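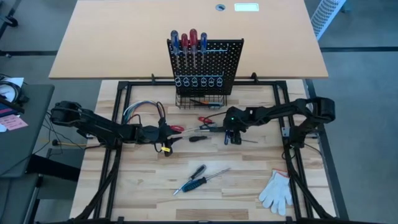
Minutes recorded by the meeting secretary, Clilmont Equipment Review Group
Meeting held in February, 2 pm, Clilmont workshop office

Subject: Zadberg two-arm bench kit, trial review

1. Previous minutes
Accepted with one correction. The quoted lead time for spare gripper fingers is in working days.

2. Status of the trial
The kit under review is the two-arm version with the black rail frame, set up on the butcher-block table. The task is tool sorting: screwdrivers are picked up from the table surface and returned to the pegboard. The supplier's standard program was used without changes for the first block of runs. The second block used our own grip settings.

The log covers 153 attempts. Of these, 62 were completed without an operator stepping in. The remainder were stopped by hand or timed out. The log does not separate the two causes, and the group asked that it do so from now on.

3. Gripping
Short-handled screwdrivers lying flat remain the hardest item. The fingers close on the handle but the tool turns before it is lifted. Long-shafted tools are easier to pick up and harder to hang, as the shaft has to enter the slot close to vertical.

Passing a tool from one arm to the other was tried with the standard speed setting and again at half speed. Half speed gave fewer drops. The supplier's manual gives no recommended value for handover.

Where two screwdrivers lie across each other, the program treats them as one object. Zadberg has been asked whether this is a known limit. No reply at the time of the meeting.

4. Pegboard and holders
The upper rail is suitable for the screwdrivers. The ring holders on the lower rail were not included in the scored runs. It was agreed to leave them out until the upper rail results are steady.

The board leans slightly. Members differed on whether this affects placement. Agreed to measure the lean and enter the figure in the setup file before any further scoring.

5. Cabling
The loose loops over the left side of the table were discussed. The group wants them tied back to the rail, with enough slack for full reach of the left arm. The cords in the gap between the main table and the side table are to be sorted at the same time. Labels to stay on.

6. Cost and support
Dovarier, the local reseller, has offered a support plan at $3,000 per year, covering remote help and replacement of worn gripper parts. Motors are excluded. Quintero has offered a comparable plan but will not cover the frame or mounts. Both quotes are to be put on the same basis before a decision.

7. Actions
Split stopped and timed-out runs in the log.
Measure pegboard lean.
Tie back cables, left side first.
Repeat the handover test at half speed with 2 tool types.
Request written exclusions from Dovarier and Quintero.

8. Decision
Purchase deferred. Trial colour-coding of handles was proposed and not supported.

Meeting closed 3:10 pm.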